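Events > Talks > Speaker notes

We use cookies to remember your settings. By staying on this page you agree to this. OK / Manage

Speaker notes: What changed at my bench
Darnley, Jan 12, 2024

(Slide 1. Wait for the door to close. Say hi.)

Hi everyone, thanks for coming over after lunch. I'm from the returns shop in Tarkolville, where we take back small home electronics, test them, clean them up and box them again. I've been on the bench there long enough to have opinions, and the organizers gave me a slot anyway, so you get the opinions!

A quick show of hands first. Who has had a meeting at work where somebody used the word "automation" and then didn't say what it meant for your own job? (Let them look around. Don't rush this.)

Yeah. Mine was in October. We got a slide deck, a new project name - Skillemow - and a promise that we'd hear more. What we heard in the break room was that the arms were coming for the remotes first, then the trays, then us.

(Slide 2.)

So what did happen? Two things, and they landed in a funny order. Before any arm did a day's work, some of us got asked to do our own work again, slowly, with markers on our hands, so there'd be something for it to learn from. I'd fixed and sorted remotes for years and never once thought about which finger does what. Then you put the gloves on and suddenly you're very aware of your left thumb.

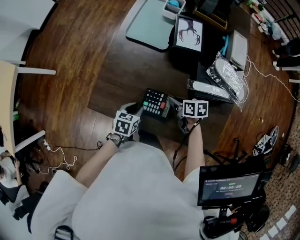 At the table with the gloves on, a remote between the hands. Timer at 00:00:08.

(Let them look. Somebody always asks about the cubes. They're for tracking - the pattern on the faces lets the software work out where each hand is and how it's turned. Leave it at that unless they push.)

I want to stay on this part a bit, it's the part I think about most. Doing a recording is real work. It's tiring in a different way from the bench. You can't scratch your nose, you can't reach across yourself, you have to finish one thing before you start the next, and if you drop something you do it over. My first day I did 100 takes and went home with sore shoulders and a weird sense of having been at the dentist.

And at the start it wasn't counted as bench time. We had a target for boxes out the door, and the hours in gloves came straight out of it. If you take one thing back to your own shop, please take this one: ask which line of the schedule the recording goes on. We asked, it took 3 weeks, and now it has its own line.

(Slide 3. Drink some water.)

OK, the arms. We have two. They do the sorting of remotes by model and they do it fine, as long as the remotes arrive face up. When they arrive tangled in their own chargers, a person does it. I'd say my day has less picking up and putting down in it, which my wrists like, and a lot more of what I call babysitting, which my brain likes less. You sit, you watch, you clear a jam, you sit again.

What I miss is the talk. Sorting used to be three people around one table and you'd hear about everybody's weekend. Now it's one person at the cell and the other two are over in testing. That sounds small until you've done a full winter of it. We moved the coffee machine next to the cell, and it has helped more than I expected.

(If running late, skip to slide 5. If not, tell the battery door story. Keep it short this time!)

The battery door story: the arm kept putting one model in the wrong bin, and the engineers were looking at lighting and camera settings. One of the older bench hands walked by and said those ones have a loose door, we all hold it shut with a pinky. She was right, and so were our recordings - every one of us had the pinky there. So go and ask the bench.

(Slide 5.)

What I'd like you to ask for, if this is coming to your place:

- Time in gloves goes on the schedule and gets paid as bench time.
- The people who record get to see what the recordings are used for.
- Whoever watches the cell gets swapped out every 2 hours.
- When the arm gets a job, say out loud where the people from that job are going.

We got the first three. We're still arguing over the last one, and I'll happily tell you how that's going over a cookie.

(Questions. Repeat each one into the mic, the back row at Ng Hall can't hear a thing.)

Contact | © 2024 Darnley Shop Floor Talks | Back to top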